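3. Wrist cables and fingers

The Skosov sheet says the wrist cables need no care. We don't buy it. Check both arms every November, and again at 719 hours, whatever the counter screen tells you.

1. Stop both arms and cut power at the Stida box.

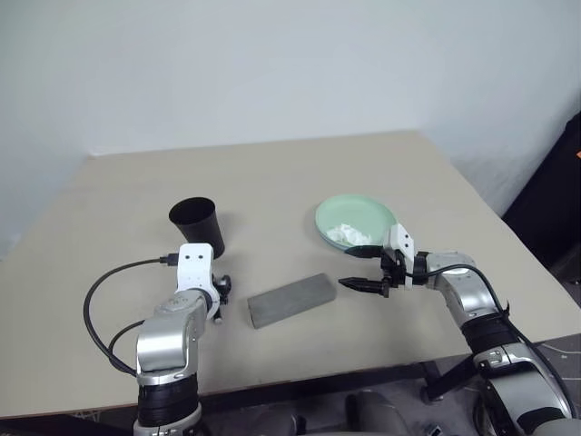 2. Cable slack is the usual trouble. Too little pulls on the plug, too much catches on things. The left cable leaves the side of the white wrist module in a wide loop over the table – follow it by hand from plug to arm and feel for kinks.

3. Push each plug home. Do not trust a click.

Caution: Never tug a cable to test it.

4. Wipe the fingers with a dry cloth.
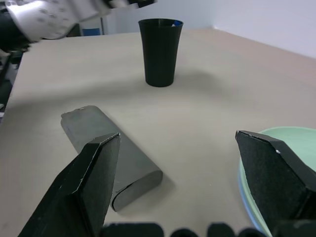
5. Restore power and run the open and close test 3 times. The "self-centering" claim is generous, so watch both tips yourself.

Note: Drilteck rates its spare cables for 3,922 hours. Ours have yet to get there. Keep 2 on the shelf.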